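Hotel toiletries (guest amenities)

Hotel toiletries, which the trade calls guest amenities and my mum calls "the freebies", are the small things a hotel sets out in the bathroom for whoever is staying the night. I've looked after this entry on the Lerlow household wiki since 04/08/2019, when it was two lines long and one of them was about slippers (they have their own page now, please put slipper things there!). It covers what usually goes in a set, how the things are packed, how they get laid out by the basin, and what people do with them afterwards. Bathrobes, towels and the minibar are elsewhere.

What counts as an amenity

The word is a bit slippery. In the widest sense an amenity is anything in the room put there for your comfort, so a kettle would count, and so would the pool downstairs. Housekeeping staff tend to mean something narrower: the small items that get used up or taken home and have to be put out again for the next guest. That's how I use it here. The hairdryer screwed to the wall is a fitting. The comb in its own little box is an amenity.

You'll also see "complimentary items", "bathroom set", "vanity set" and, on older price lists, "guest supplies". A vanity set can mean just the cotton buds and cotton pads, or the whole lot, depending who is selling it, so do read the contents before you order anything. I once didn't, and I had a great many cotton pads.

Usual contents

There's no fixed list. The liquids are nearly always shampoo, shower gel, conditioner and body lotion, though plenty of places roll the first two into one bottle and some leave out conditioner altogether (a sore point with anyone who has long hair). Small bottles hold up to 30 ml in most of the sets I've bought for the guest house, and that does one wash comfortably for me and rather less than one for my sister.

The dry things vary a lot more. Soap is the old faithful, either a round pleated in paper or a small bar in a carton. Then come the dental kit (a folding or short toothbrush with a tiny tube of paste), the shaving kit, the comb, the shower cap, the sewing kit, the nail file and the vanity set. Sewing kits are getting scarcer, which I think is a shame, as I've mended two hems with them and a rucksack strap as well.

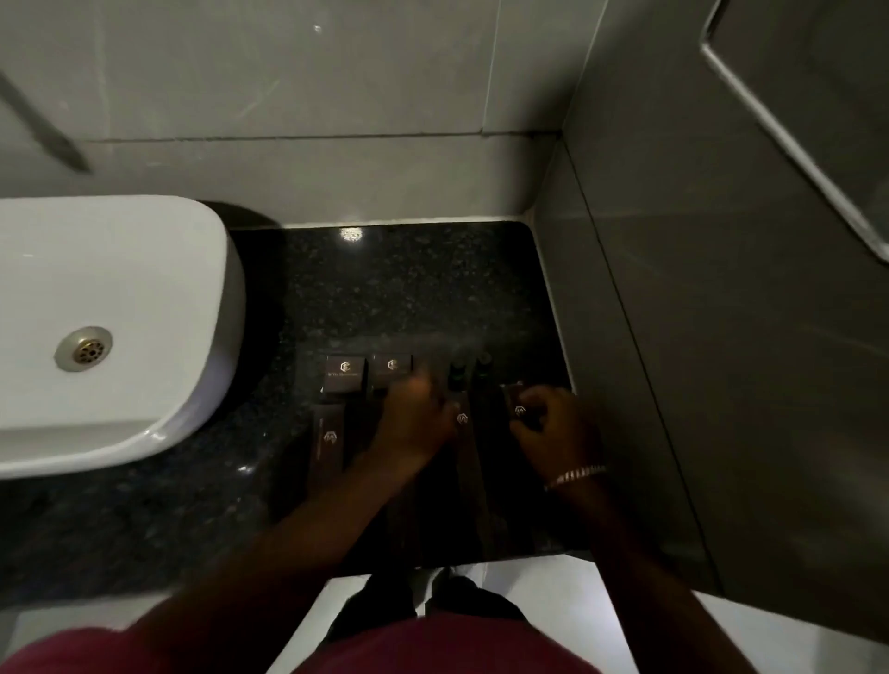 Dental kits are the ones guests ask for most when they aren't out already. Philomena Gyamfi, my old manager at the Palomino (a guest house by the station, long since turned into flats), kept a drawer of them at the front desk and let the rest of the dry items go up to the rooms. Her reasoning was that a person who has forgotten a toothbrush will come down and ask for one, but a person who has forgotten a comb will just go to breakfast looking windswept. I can't say I ever tested it, but the drawer was always needing filling.

Packaging

The same comb can come four or five ways. Cheapest is a clear or frosted plastic sleeve, which is light and keeps the thing clean and looks like what it is. Paper sachets come next and have become very common. Cartons cost more and take up more room on the trolley, but they stand or lie neatly, they hide whatever is inside, and they can be printed to match everything else in the bathroom. Some hotels put the whole dry set into one drawstring bag or tin, and those are the ones that go home in suitcases.

Suppliers sell by range, so one design runs across the bottles, soaps and cartons. I've bought two ranges over the years. Gameno was a plain cream carton with green writing, code 549 for the comb and 551 for the shaving kit, and I mention the codes only because I mixed them up more than once and they're near enough identical in size. Tisar was white with a grey stripe and came with better toothbrushes. Neither was fancy. The fancier end goes for deep colours, brown and black and bottle green, with the lettering in gold or copper.

Gold lettering on a dark box is lovely and also a nuisance, as you'll know if you've ever stood in a dim bathroom at midnight trying to tell the toothbrush from the razor. Small print in metallic ink catches the light at one angle and disappears at the next. If you're choosing for a guest house with older visitors, ask for a sample and look at it under your own bathroom lamp before you commit.

Laying out

Every place has its own way, and new staff are usually shown it once and then expected to get on with it. The commonest spots are a tray, a shelf over the basin, the flat bit of the counter to one side, or a glass or basket (my least favourite, because everything slides to the bottom and the sewing kit is never seen again). Whatever the spot, the things go on a dry surface, far enough from the tap that cartons don't get splashed. Cardboard that has been wet once goes wavy and has to be thrown away.

Bottles normally stand at the back with their labels to the front, soap goes nearest the basin, and the long flat cartons go in front of the lot. Some housekeepers fan them like a hand of cards, others stack them, and a few prop them against the wall.
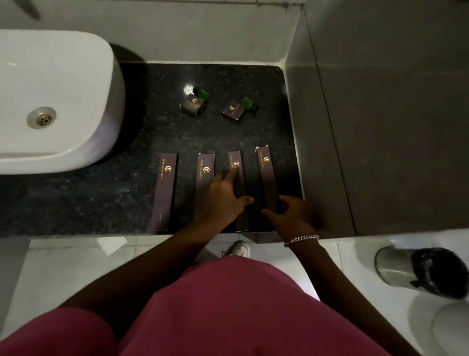 Straight rows are what I was taught, and I still think they're the easiest for a guest to make sense of. Each carton gets its own bit of counter and a small gap, so you can pick one up without sending the others skating. Long narrow boxes suit this nicely: four dark brown ones side by side on speckled granite, each with its gold hexagon towards the top, look smart straight away, and the one that says "Comb" is easy enough to find when nothing is lying over the word. The two square boxes can go behind. Little green bottles with dark caps I would stand up last of all, once the cartons are where you want them, because a bottle knocked over on polished stone rolls and you end up starting the row again.

Logos should all face the same way, which sounds fussy until you see a row with one upside down. After that it's the only thing you can see.

Part-used items and leftovers

Opened bottles are replaced between guests. Unopened cartons stay if they're clean and undented. During a longer stay it varies: some places top up daily, some every second day, and some wait to be asked. I leave part-used things exactly where the guest has put them and add a fresh one beside them, as people get quite attached to their own arrangement.

Taking things home is fine as far as the small items go, and most owners expect it. Robes, hairdryers and wall dispensers are another matter.

Dispensers

Refillable pump bottles fixed to the wall have replaced the small liquids in a lot of hotels, mainly to cut down on plastic. The dry items usually carry on as before, or move to the front desk on request. There's a separate page on dispensers, started in June, and it could do with someone who knows about the locking sort.

See also: Slippers; Towel folding; Shower caps; Soap, guest size; Turndown service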